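Friday, February 25, 2022

Hi Hernán,

Second progress report on Plorkero, covering everything since the January money came through. You asked for something you could read over a coffee and I've tried, but I'm me, so maybe make it a large one.

## Where we are

The toy collection stands at 232 pieces now, which is more than I promised in the application and a lot more than the shelves at Claker were built for. Of those, 91 have been through the whole process: cleaned, checked for loose parts, given a card, and assigned to a home bin. The rest are in boxes along the back hall, sorted only by "has wheels" and "does not have wheels." (That was a rainy-day decision and I stand by it. Wheels turned out to be most of it.)

The slow part is still the cards. Every toy gets one with a short name, a condition note and the grid position it goes to when it's being laid out for a tidying session. I thought I'd write ten in an hour. I write six, and then I get distracted by a fire engine.

## The layout area

Most of my time since the last report has gone into this. The application said "a marked play and tidy surface," and I'd pictured something printed, with neat lines and little icons in the corners. Then the quote from Sudosel came back and I closed the email and went to find the tape drawer.

So it's brown underneath and blue tape on top, laid out in big rectangles, with a bin off to the side for whatever gets cleared away. I like it a lot more than I expected to! The blue shows up well on the brown, and a small bright toy is easy to spot on it from anywhere you happen to be standing.

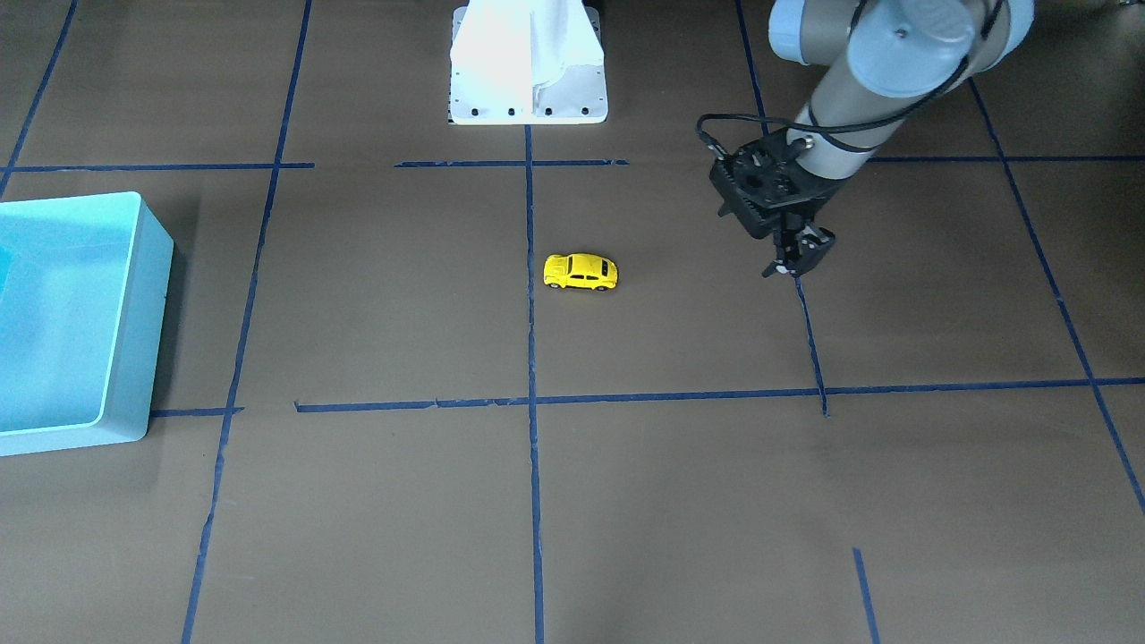 I did lay the tape by eye, and it shows. My first plan was to measure everything with a yardstick, and I got as far as two lines before I lost patience with it. A few strips wander, and some of the ends are ragged where I tore them by hand. For what we need that's fine. The rectangles only have to be big enough that one toy clearly belongs to one space and isn't arguing with its neighbor. If you'd like straighter lines for the open day in August, I'll redo it with proper cuts, and it would cost us an afternoon and another roll.

What I would change sooner is the size. I went large with the rectangles so that the bigger toys could have a place too, but for the little cars it's a whole parking lot each. I'm thinking of one section with smaller spaces, maybe along one side, and leaving the rest alone.

## Starting with one toy

You wrote in the margin of my last report, "Why not start with everything out?" Fair question. I tried that at home on my own rug first. With everything out, you can't tell whether a person is stuck on choosing a toy, finding its space, or getting it to the bin, and my notes from that evening are basically a list of animals.

So the first exercise is a single small car, one bin, and a lot of open space. After that we add a second car, then something that doesn't roll. The little yellow car has become the standard first toy. It has a nice rounded shape, it's a color that doesn't hide, and I have a soft spot for it (my aunt drove a very round car for years, in a much worse color).

I've written up four starting positions for it so far:

- just beside the center line, pointing along the grid
- same spot, turned to face the other way
- in a far corner, away from the bin
- parked right on top of a tape line, so you have to decide which space it belongs to

That last one is the troublemaker. I've rewritten the card twice and I'm still not happy. Right now it says "nearest space wins," and I can already hear the debates.

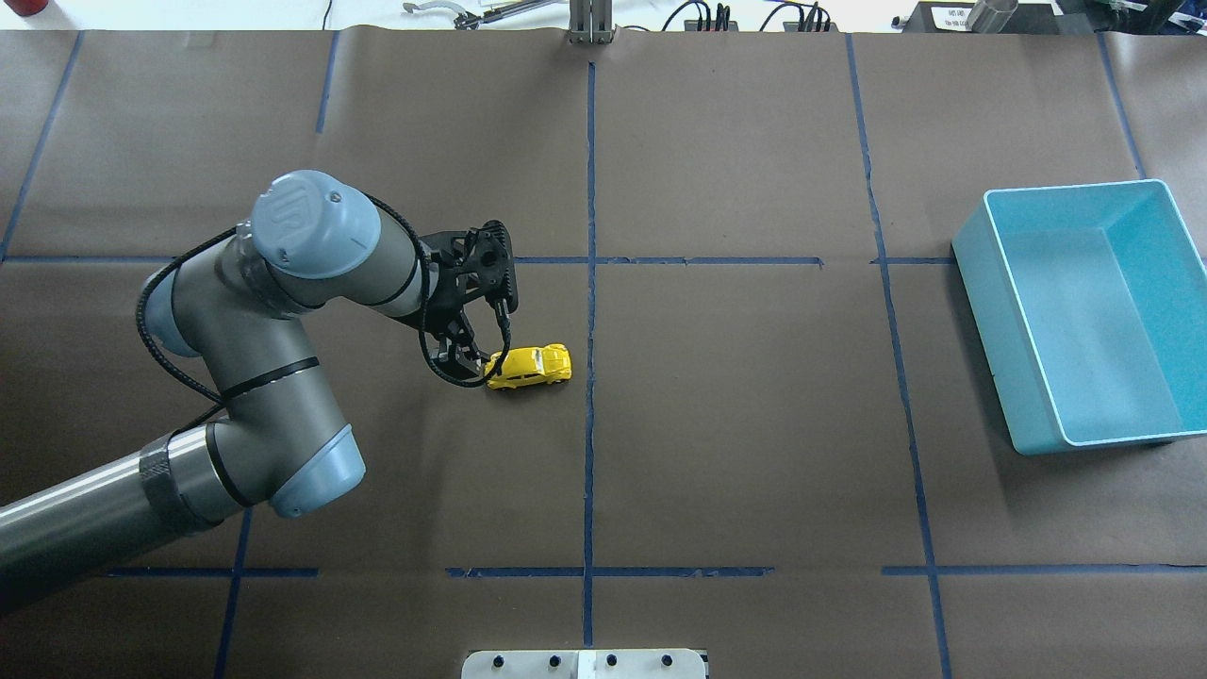
*The yellow car next to the center line, with the empty bin at the far right.*

## Bins

We settled on plain plastic ones in a light blue-green. I looked at fabric ones and wicker ones and at a very handsome set of crates from McIntyre that would've eaten the whole storage line. Plastic wipes clean and I can carry it one-handed while holding a door, so plastic it is.

I've bought fewer than planned. The budget had 32 and I've stopped at 30 until I know where the last shelf is going. If the shelf lands on the window wall, we might not need the other two at all, and I'd like to move that money over to card stock and sleeves if you're OK with it. It isn't much, but I know you like to be asked first.

Labels are on hold. I made a set with drawings of the contents, and then the contents changed. For now each bin gets a strip of tape with pencil on it, and the strip comes off when the toys move.

## What's behind schedule

Cards, as I said. Also the handout for families, which exists as three pages of my handwriting and one nice title. I'd penciled it in for this month and I'm moving it to next. The text is the easy bit. I keep going back and forth on whether to include a drawing of the tape layout so people can copy it at home, or just tell them to grab a roll and use whatever room they've got. I lean toward the second, with one simple sketch.

The back hall also needs a rethink before anybody from the building comes around with a clipboard. The boxes are stacked low and there's a clear way through, but it isn't pretty.

## Coming up

I want the next batch of wheeled toys carded first, so the two-car exercise has some variety in it. Then the smaller section of the grid, then the non-rolling toys, which will need their own way of sitting on the surface without falling over. The wooden giraffe is going to be a problem. I've put it at the bottom of the list and we'll meet again in spring.

## Things I need from you

1. A yes or no on moving the leftover bin money to cards and sleeves.
2. Whether the August open day should use the full layout or only part of it. I'd go with the full one, but it depends on which room we get.
3. Your copy of the original storage sketch, if you still have it. Mine has a coffee ring over the one measurement I need.

Receipts are in the envelope as before, in date order this time! The tape one is very faded, so I've written the total on the back in pen. Call whenever suits you – mornings are better for me, and I'll be at Claker most of next week carding cars.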